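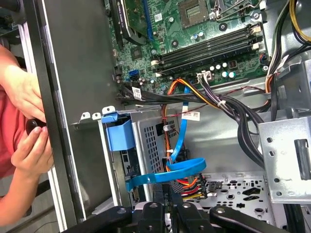 Do you need to clean out your desktop PC every month? I doubt it. The people saying so mostly sell canned air. I do mine each January and it runs fine.

Unplug it first, obviously. Hold fan blades still with a finger while you blow. Skip the vacuum cleaner, whatever your brother-in-law says. As for the $18 "anti-dust" spray from Hadach, I tried a can and saw no difference after 60 days. A soft paintbrush does the same job.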